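The Slow Education of a Pair of Hands

August 30, 2022

The first thing they teach you at the Indthorpe workshop is how to pick up a bottle. I had assumed I knew. I have been picking up bottles since before I could talk, with very few complaints from the bottles, and I walked in expecting the robot to be the slow one in the class.

Humuler, which runs the workshop, teaches its machines by remote control. A person wears or holds the controls, the arms copy the person, and the whole performance is recorded so that a piece of software called Trusix can study it later and try it alone. One clean performance is called a take. On the day I visited, the goal was 131 takes before the lights went off, and every one of them was to be the same short errand: get hold of a bottle, lift it, put it somewhere else.

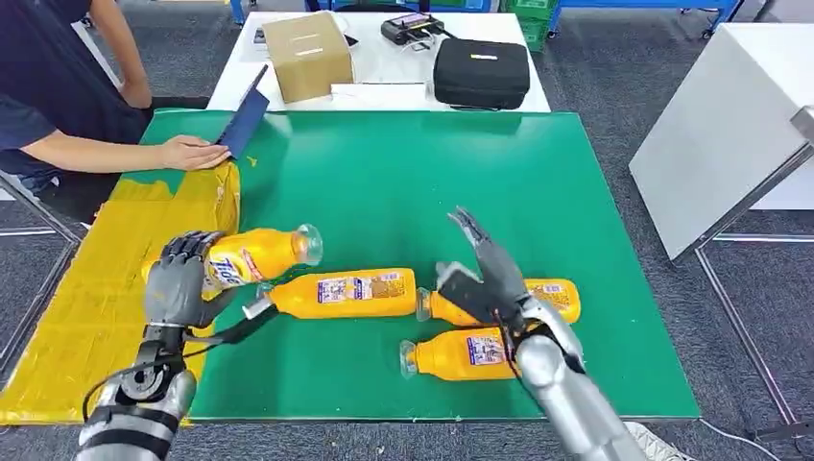 My own career as a teacher lasted one morning. I was given the left side first, on the theory that I already owned a hand and would find another one familiar. The left arm ends in dark jointed fingers, the right in a plain two-finger gripper, and the yellow bottles lie on their sides on a green mat, waiting to be grabbed by either. Fingers, I can report, are overrated. Mine wanted to close all at once, like a man catching a bus pass in the wind, and the robot's obligingly did the same. The gripper has only two opinions, open and shut, and I got along with it much better.

What makes the job hard is that you can't feel anything. At home your fingertips tell you when a bottle is slipping and you squeeze a little more without putting down your phone. Here you have to look, guess, and look again. The regulars lean their whole bodies to the left when the arm won't reach, which does nothing for the arm. I leaned too. By the second hour I was holding my breath on every lift.

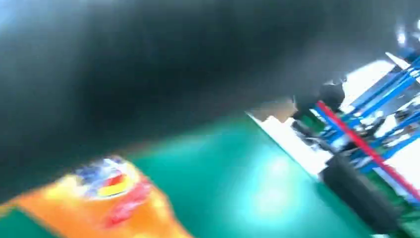 Bad takes are thrown out, though there is some debate over what counts as bad. A fumble that ends in a good grip can be worth keeping, because the software ought to learn how to recover from its mistakes. A fumble that ends on the carpet is a fumble. Of my first 12 takes, four were kept, and I suspect two of those of being charity.

The older system, Nic Giolla, didn't need any of this. You took the arm by the wrist and walked it through the motion like an uncle at a wedding, and it repeated exactly what you had done, forever. Move the bottle an inch and it would close on the air with total confidence. People in the workshop still speak of it fondly.

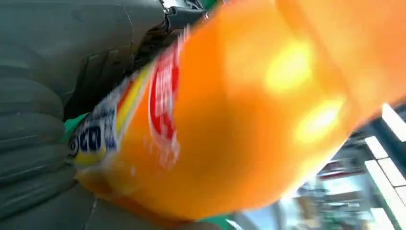
Close quarters: a padded gripper finger presses against the side of an orange bottle.

Trusix is supposed to cope with the inch. Its first solo trial is set for October, and I have asked to be there, partly to see whether any of my bad habits made it through. I'll recognize them. There's a small hesitation just before the squeeze, followed by too much squeeze.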